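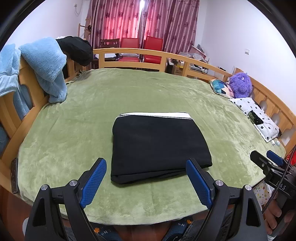
Đàm
@dam_builds · Jun 16, 2026

Long thread about my home build, the folding machine I call Bralo. Several people asked how it is going after the last update, so I write everything in one place. Please forgive my English, I checked it two times.

Short version for people who do not know the project: two small arms on one rail, which will stand next to the bed and fold clothes. I fold with hand-held grippers first, the recordings go to the computer, and the arms should learn the same movement from them.

Status: the arms are in the shared workshop in Trondton and they are not ready. The recordings are done at home and they go quite well. So I have at the moment a robot without skills and skills without a robot.

Recordings first. I have 231 folds saved now. From these I had to throw away 21. Most of the bad ones have the same mistake: I closed the gripper too early and only pushed the cloth away from me.

My goal is 400 before I train again. The first training was with far fewer folds, and the result moved very confidently to the wrong corner.

I fold on the bed and not on a table. Some people wrote to me that a table is easier. Yes, it is easier. But our clean clothes land on the bed, and I want a machine for the place where the clothes are.

The blanket is the difficult part. It is soft and it has long fibers, so when the finger presses down, the surface goes down too. Then the pad takes cloth and blanket together. If you try this at home, practice the pinch on your own blanket for some minutes before you record anything.

Black clothes are difficult in another way. In the camera image a black fold on black cloth is almost not there. A band in a light color helps me very much, and I believe it will help the model also. I always try to have the band on the far side when I finish.

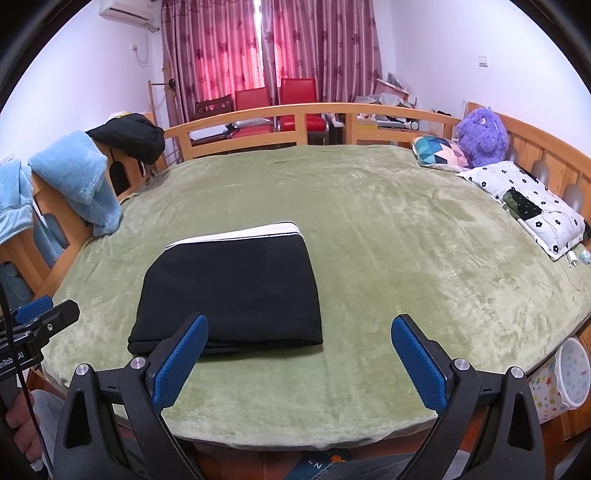
Black cloth on the olive blanket, jaws open, left finger over the near edge.

I look at the pads a lot lately. The texture on the blue ones holds cotton well. With thin sport fabric I am less happy, it slides out when I pull sideways. Pulling a little up first and then sideways is better.

Somebody asked if I should clean up the room before recording. I did this in the first days. Every fold was on a perfect bed, nothing in the corners. Then my daughter's toys came back and the model was lost. Now the cushion, the plush toy, the pillow, all of it may stay where it is.

What I do change between recordings: the start position of the cloth, a small rotation, and the side where I stand. What I do not change: the folding order. Sides in, then bottom to the band. I was mixing two orders in the beginning and I regret it.

Also please check your cable before each round. I had one very nice series where the cable was lying over the cloth in half of the folds. I kept those recordings for a week, hoping, and then I deleted them.

Now the arms. The rail is aluminum, and I cut it to 432 mm in the workshop. It should have been longer. I measured between the end plates and forgot the thickness of the plates. It is a mistake of a beginner and I have been doing this for many years.

The short rail still works for testing, but both arms cannot go fully outside at the same time. For a T-shirt it is enough. For a bath towel no.

New rail is ordered. Until it arrives I use the short one to test the motor drivers. I bought the drivers from Statent, a small shop two streets from the workshop. One of them was getting very hot and they exchanged it without discussion.

The shoulder joint is printed in three versions now. Version one cracked along the layers. Version two was strong but I could not get the screwdriver in. Version three has a hole in the side for the screwdriver, and it looks ugly, and I like it.

The elbow has still too much play. When the arm stops, the fingers continue a little and come back. On a hard surface I would accept it. On cloth this small movement opens the fold again, so I must fix it before anything else.

Question from the replies: will Bralo have the same fingers as the ones in my hands? Yes, as near as I can make it. Same opening, same length, same pads. If the fingers are different, then I have recorded the wrong thing for many evenings.

Another question: why two arms? You can fold a small towel with one hand if you are patient. For trousers I tried with one gripper and the other hand behind my back. I had only patience for two pairs.

And about the cost, I am asked this every time. I did not keep a good list in the beginning and now I am afraid to make one. The motors were the largest part, then the drivers. The printed parts are cheap if you do not count the versions.

A thing I did not expect: my own folding became slow and strange. Yesterday I folded a shirt with my normal hands and I stopped before each grip, the same as in the recordings. My wife saw it and asked if I was updating.

Plan for the rest of June: finish the recordings, repair the elbow, mount the new rail. I will not promise a video of a full fold. I promised this once already and I had to show a video of a sock on the floor.

If you have experience with play in a belt-driven elbow, please write to me. I have tried more tension, and then the motor complains. I am thinking about a wider belt, but then the cover must be printed again.

The files for shoulder version three I will upload when I have removed my wrong notes from them. The old rail drawing I will not upload, for the good of everybody.

Small addition, I was asked which clothes come next after the black ones. Children's T-shirts with a print on the front. The print gets lost inside the fold, and I want to see what the model thinks about that.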